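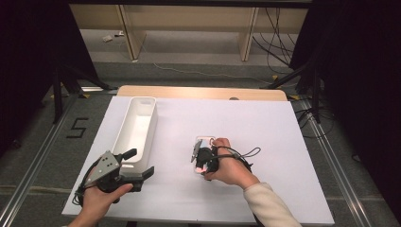 Food waste from the Prudville dining hall was the subject of our project for the spring term. We wanted to know how much of it came from plates and how much from the kitchen, and whether smaller portions would change the split. Most of the sorting was done by hand at the end of lunch. A deep white plastic tray with rounded corners, like the one on the table, is easy to scrape clean, and we used trays of that kind for plate scraps. Kitchen trimmings went into lidded buckets, which the cooks were already using for compost pickup.

Asmaa Metwally ran the plate side and Valtteri Koivisto ran the kitchen side. Each weighed what came in and wrote it on a paper log, and we typed up the logs in the evening. Coffee grounds were left out after the first week – they were wet one day and dry the next, and the weights jumped too much to be useful.

Results

Before the portion change, plate scraps came to 169 pounds a week. Bread and rice made up the largest share, followed by salad from the self-serve bar. Kitchen trimmings were lower than we expected. The hall buys a lot of its vegetables already cut, so the peels and ends never reach the building.

The hall then switched to a smaller serving spoon for rice and pasta. Plate scraps dropped in both of the weeks that followed. Students could still ask for seconds, and the servers told us that few did. Salad waste stayed the same, as the bar was not part of the change.

Problems

Our scale would not read small amounts well, so light loads were held over and added to the next one. We also missed two lunches because of exams. The hall serves up to 2000 meals a week, but we did not have the card swipe data for every day, and so we could not work out a weight per meal.

Next steps

We would like to repeat the count in October, when the hall is busier, and include dinner.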